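Software tips for taking PCs apart with an arm
Workshop tips from Seddale

Most of our trouble with old desktops was never the arm. It was the planner! Here's what helped once we moved our teardown jobs over to Nona.

Cables first
Mark cable bundles as soft no-go zones and let the planner pay a small cost for brushing them. Hard walls leave it no path at all in a crowded tower. 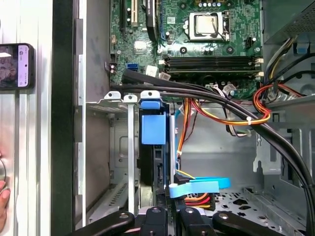 Give the planner a time limit too. We use 2 seconds, and if there's no path by then it backs off and tries a fresh approach angle.

Blue carriers are a gift
Color segmentation loves a bright blue drive carrier. Run it first to get a rough position, then let the depth fit do the fine work – you'll save a lot of compute.

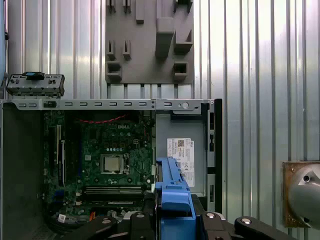

Shiny metal
Ribbed panels throw glare that fools depth. Drop points above your brightness cutoff (ours is 121) and average 7 frames before fitting anything.

Keep the grasp honest
Log the carrier's pose in the fingers as well as the arm's pose. Tuneck plots both on one timeline, and slips jump right out – I love this view!

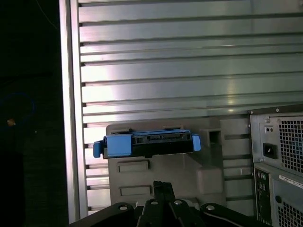

El Sherbiny wrote in to say that averaging made their loop too slow, and that a median over fewer frames did the job just as well.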